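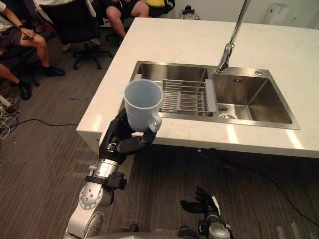 Kitchen sink with a drying rack in one basin.

How to Speak at a City Council Meeting (and Enjoy It!)

Updated 08/12/2021

If you have an opinion about your town and a free evening, you already have most of what you need to speak in front of your city council. I love public comment. I have done it in Retside more times than my family would like, about bus shelters, about library hours, about the crosswalk on Wijesinghe Street, and I still get a small thrill when my name is called. Most people who try it once want to go back.

The steps below are how we do it in Retside. Your town will have its own forms and its own clock, so check the local rules before you go, but the general shape is much the same in a lot of places.

Step 1: Find the agenda

Every regular meeting has an agenda, and it gets posted ahead of time on the city website, usually under a heading like "Meetings" or "City Clerk." In Retside it goes up the week before. Open it and search for the words that matter to you: a street name, a park, a company, a department.

Agendas are written in a style that takes some getting used to. The Bullura Park lighting plan, which half my block was talking about last May, showed up as a one-line item authorizing the city manager to execute an amendment to a services agreement. The word "lights" was nowhere in it! If you can't find your subject, call the clerk's office and ask. I have never had an unfriendly answer from a clerk, and they can tell you in a minute whether the thing you care about is coming up, already passed, or still sitting with staff.

Look for which part of the agenda your item is in:

Consent items are passed in one batch with a single vote. If yours is in here, it may go by very fast, and in many towns you can ask for it to be pulled out and talked about separately.

Public hearings have their own comment period, and what you say becomes part of the record for that decision.

Regular business is where the debate happens.

General public comment is for anything that is not on the agenda at all.

Step 2: Read the packet

Behind the agenda there is a packet, and the packet is where the good stuff is. Staff reports, maps, letters, cost estimates, the works. The one for the Astero redevelopment (the old furniture warehouse by the rail line) ran to 82 pages, and yes, I read it, on the couch, with a highlighter, and had a wonderful time.

You don't have to do that. Read the staff summary at the front, then the recommendation, then go to whatever part touches your concern. With Astero, mine was the driveway, so I skipped straight to the traffic section and found a drawing that put the exit directly across from a school bus stop. That one page gave me everything I needed to say.

Write down the page number of anything you plan to mention. A council member who hears "page such-and-such of your packet" will very often turn to it while you are talking, and it is a great feeling to watch that happen.

Step 3: Sign up

Some councils want you to fill out a card at the door. Some have an online form with a cutoff, often noon on the day of the meeting. Retside takes both. The card asks for your name, your neighborhood and the item number. Get the item number right, or you may be called at the wrong time and have to wave your arms from the back row like I did.

If you are joining by video or phone, sign up early and test your sound. Learn where the mute button is. With phone lines it is often a star and a number, and the instructions will be in the meeting notice.

Get there 15 minutes before the start if you are going in person. You want time to find the room, fill in the card and pick a seat near the aisle.

Step 4: Decide on your one thing

Pick one thing you want the council to do. Vote yes, vote no, delay the item, add a condition, ask staff a question, put something on a later agenda. Then write it down as a single sentence and put it at the top of your page.

My Astero sentence was: "Please require the developer to move the exit to the north side of the lot." Everything else I wrote was there to hold that sentence up, and I cut whatever wasn't helping. I had a lovely paragraph about the history of the furniture warehouse. Out it went. (I did tell the story to the man sitting next to me.)

If you have several things to say about the same project, split them with your neighbors. One takes traffic, one takes noise, one takes the trees. Councils get tired of hearing the same speech again and again, and a group that has planned a little comes across as serious and easy to work with.

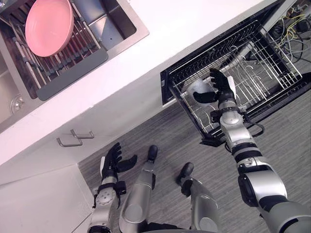

Once you have your sentence, build the rest in this order. Say who you are and what part of town you live in. Say your sentence. Give your reason, with something you have seen yourself if you can. Say your sentence again. Thank them and sit down.

Step 5: Write it out and time it

Write the whole thing, even if you are a confident talker. Print it in large type. Then read it out loud with a timer running, at the speed you would use if you were reading to your grandmother. Everybody speeds up at the podium, so your practice run should feel a little too slow.

If you go over, cut. Start with background, because the council has the packet too. Next cut anything that begins with "I also think." Keep the personal details! When I spoke about the crosswalk on Wijesinghe Street, I described standing there with a stroller and letting nine cars go by before one stopped. Months later a council member brought up those nine cars in a different discussion. I nearly fell out of my chair.

Bring extra copies if you want to hand something in. Retside has seven council members, and the clerk needs one for the file as well. Check whether handouts go to the clerk or straight to the dais. Here they always go to the clerk.

Step 6: Give your comment

When you're called, walk up, adjust the microphone and take a breath. The mayor will wait. Speak to the council as a body, so "Mayor and council members" is a good way to open, and keep your eyes up there even if the person you disagree with is in the audience.

Don't expect a conversation. In many places members are not allowed to get into a back-and-forth during general comment, and their faces can look pretty blank. They may be taking notes. They may be listening hard with their heads down. It threw me the first time, and I wish I had been ready for it.

There is normally a light or a buzzer. When it goes yellow, jump to your sentence, say it and finish. If you have more, send it by email.

A few things that work well in the room:

Thank them for something real if there is something real to thank them for.

Say "I support" as often as you can. Councils mostly hear from people who are against things, and a resident who shows up in favor gets noticed.

Skip the clapping and booing if the rules ask for it. In our chamber people wiggle their fingers in the air to show agreement, and it's very sweet – a whole room of wiggling hands.

Step 7: Follow up

Send a short email the next day to the whole council, with the clerk copied. Put the item number in the subject line, repeat your sentence, and paste in your comment. Add the page references. If somebody asked a question that you could answer, answer it.

Then watch for the minutes. They will show how each member voted and sometimes a line about what you said. If the item was delayed, find out the new date and put it on your calendar right away. The Astero item was delayed twice, and the crowd got thinner each time, so the few of us who kept coming got to know the planning staff pretty well. They were generous with their time and happy to explain the drawings.

The exit did get moved, by the way. It was moved to the east side and not the north, and I have some thoughts on that, which I will be sharing at the next meeting.

What if you get nervous?

Me too, every time. Hold your paper with both hands, or set it flat on the podium if it shakes. Bring water. If you lose your place, stop, find it and carry on. You can also attend a meeting just to listen, which I really recommend for a first visit. Sit through general comment, see how the timer works and see where people stand.

And if speaking is not for you, written comments count. Most clerks will add them to the record if they arrive before the cutoff, and the address is on the front page of the agenda.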